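Two arms and one power strip
Posted in November - 4 min read
14 comments - Share

I wrote last time that the arms were finally moving together, and I promised that the next post would be about a real task. The task is plugs. I want the two arms to put a plug into a power strip on the table, one arm for the strip and one arm for the plug. My colleagues at work think that this is a very small goal. I invite them to try it in Huvwood, in the shared workshop, any evening after seven.

First some news about the build itself, for those who follow it. The cameras on the grippers now have new brackets, printed in white at Hevden because our own printer was busy. The first version of the bracket was too soft, and after each fast movement the camera needed almost a second to become quiet. The second version is four millimetres thicker at the base and it is much better. I also changed the software that sends the positions to the arms. I call it Crabtree, after the street where I wrote the first lines of it, and it is still not pretty, but it does not lose messages any more.

The cables are my biggest worry. Each gripper has its camera cable, and the cable must have enough length for the wrist to turn, but if it has too much length it goes walking over the table and touches what it should not touch. I tried cable ties, then soft tape, then a spiral sleeve. The sleeve was too stiff. At the moment I leave an open arch behind the gripper and fix the rest along the arm, and I can live with it.

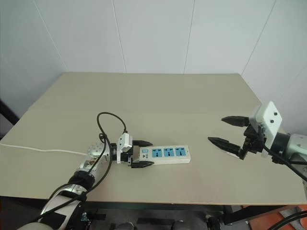
Left gripper open around the end of the strip, right one waiting with nothing in it.

For the strip I wanted something with colour. A completely white one was difficult for my vision program, because the sockets and the body had almost the same brightness and the edges disappeared. With the light-blue sockets the program finds the row at once, and from the row it can calculate the direction of the strip. The table surface is matte, which helps also. Before, I worked on a shiny board and there were reflections of the arms everywhere, and the program believed in them.

The holding arm is the part that I underestimated. When a person pushes a plug into a strip, the other hand holds the strip without any thinking. My first tests were with one arm only, and the strip simply travelled over the table in front of the plug, like a small boat. I could screw the strip down, of course. Several people have proposed this. But then I would learn nothing about two arms, and I have already paid for two.

So the left arm comes to the end where the switch is, and the fingers go one on each side. It should hold firmly but not lift. If it lifts even a little, the far end goes down or turns, and the right arm is aiming at a place where the socket was a moment ago. I limit the force of the left gripper in the software and I check the position of the strip again after the fingers have closed. This second check costs time, but without it I had very few good attempts.

The right arm has the more famous job. It must keep the plug upright and come from above. The rubber on my fingertips is new, from a bicycle tube, and it gives a better grip than the foam that I used in summer. Still the plug can rotate between the fingers when it touches the edge of a hole, and then the only good thing is to go up again and start from the beginning.

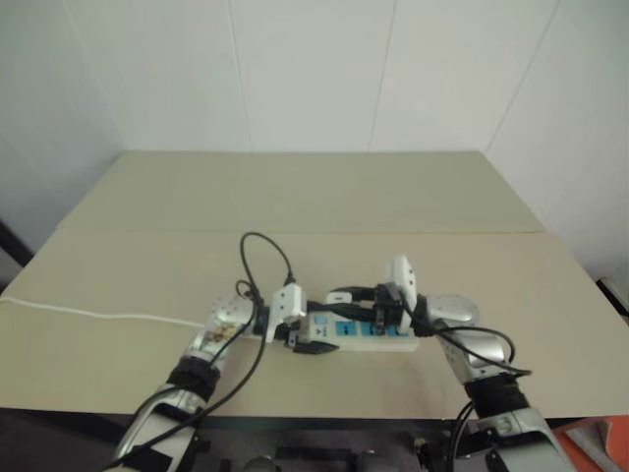 Zendside wrote under my last post that I should stop trying to hit the socket exactly and let the plug search for it, touching down lightly and moving in a small spiral until it drops in.

I have thought about this for two weeks and I believe the advice is right. My arms are not precise enough to be proud. I made 77 attempts with the old method and saved the logs, so that there is something to compare with when the spiral is ready. The spiral itself is easy to program. The difficult part is to feel the light touch, as I have no force sensor in the wrist and must guess from the motor current, and the current is noisy.

Next I will try a filter on the current, and I will lower the speed for the last centimetre. If somebody has done this with cheap motors, please write me which filter you used and how slow you had to go.

322 views - 9 shares
Leave a comment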